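Flanville Reading Room
Furniture and Fittings Grant: second progress report
Submitted to the Costolari Fund, 2008-01-29

Progress since the last report

The short version is that we have tables. The longer version takes up the rest of this report and includes a paragraph on varnish, for which we apologise in advance.

You will remember that the first report left us with a leaking radiator, a delivery of chairs and nothing to put the chairs round. The radiator has been replaced out of our own funds. The chairs have been in use all winter, mostly by people balancing newspapers on their knees and being very decent about it. The tables arrived from Ostidora five weeks after the date on the order and were carried in through the side entrance, the front doors being narrower than the plan we were all working from. We have corrected the plan.

All the tables in the main room are now assembled and level. Levelling took longer than assembly. The floor drops towards the street end by more than anyone had suspected, and one table needed packing under two of its feet before a pencil would stay where it was put. The joiner has promised a tidier fix and has been promising it since before Christmas.

We chose pale wood after some argument. The old tables were nearly black and swallowed what light there was, and on a dull afternoon readers used to drift towards the window like houseplants. The new tops throw some of the light back. The lamps can now go on an hour later, and the electricity bill will be watched with interest.

The finish was the other argument. The supplier's standard finish was high gloss, and the sample they sent us reflected the ceiling lights so well that you could read the wattage off the bulbs. We asked for something duller and paid a little extra for it. The grain still shows, which pleased those of us who had been shouting about it, and so far it has wiped down with a damp cloth and nothing stronger. 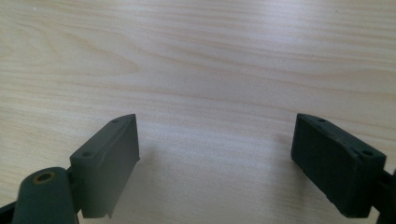

Table tops: condition and care

The wood is a pale blond with long wavy streaks in it, a few of them darker and closer to tan, and a faint pinkish tinge if you go looking. It is smooth, somewhere between matte and satin. We are content.

Care instructions have been typed up and pinned inside the cupboard door. They run to half a page and can be summed up as: no ink, no hot cups, no sticky tape. The last of these comes from bitter experience with the old noticeboard table, which by the end was more tape than table. Felt mats for cups have been bought from the sundries line. Readers have taken to them well enough that two have already gone home with somebody.

Spending

The tables came to 1,077 pounds against a budget of 1,075. We have absorbed the two pounds and do not intend to raise it again. Carriage was 80 pounds, as quoted. The felt mats and a tin of touch-up finish came to 49 pounds together, the tin being much the larger part of it and no bigger than a jar of mustard. Receipts are attached in date order, apart from the one for the tin, which has been through the wash and is attached as found.

Still to do

The shelving along the back wall has not been started. Shirazi have measured up twice and produced two different lengths, and we have asked them to come back and choose one. Until they do, the reference books remain in boxes under the stairs, labelled on the one side that faces the wall.

Two of the new tables are meant for the small room, which is still waiting for its second coat of paint. They are stacked in the passage under a blanket. We would like to move them in before the paint smell has quite gone, as the passage is also the way to the fire exit and we have been spoken to.

We expect to finish all of this by June and would be grateful if the final instalment could be released on the usual terms. The lamps, which were in our first application and which you turned down, will be in our next one.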